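Womport Community Reading Rooms
Progress report to the Ondmont Fund
Reporting date: 03/01/2023

1. Status against plan

The grant covers 11 reading rooms in the Varnar district. Nine are open to the public. The remaining two, Malik North and Malik Quay, are delayed by electrical work that the building owner has not yet signed off. Opening of both is now planned for August. No change to the total award is requested.

2. Stock and loans

Each open room received a starter set of 135 titles, split between picture books, early readers and adult basic literacy. Cataloging is complete in seven rooms. In the other two, labels were printed with the wrong shelf codes and are being replaced at the supplier's cost. The loan period was extended from two weeks to three after repeated requests from families without a car.

3. Membership

Registered members stand at 500, against a year-end target that was met early. Of the overdue notices sent in the period, 88 were resolved without a replacement charge. Adult membership remains below plan, and evening hours will be tested at two sites.

4. Shelving and display

Fixed shelving was over budget at the smaller sites. Thin paperbacks slump on standard shelves, so divided desktop files are being used for them, grouped by reading level.

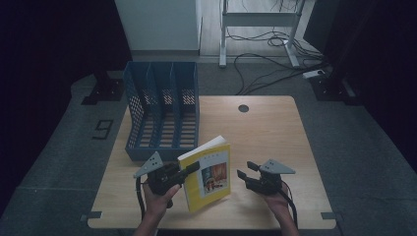 Figure 1. Yellow book and three-slot blue plastic file.

5. Spending

Furniture is under budget and transport is over. We request approval to move the furniture balance to transport. A revised budget table is attached as Annex B.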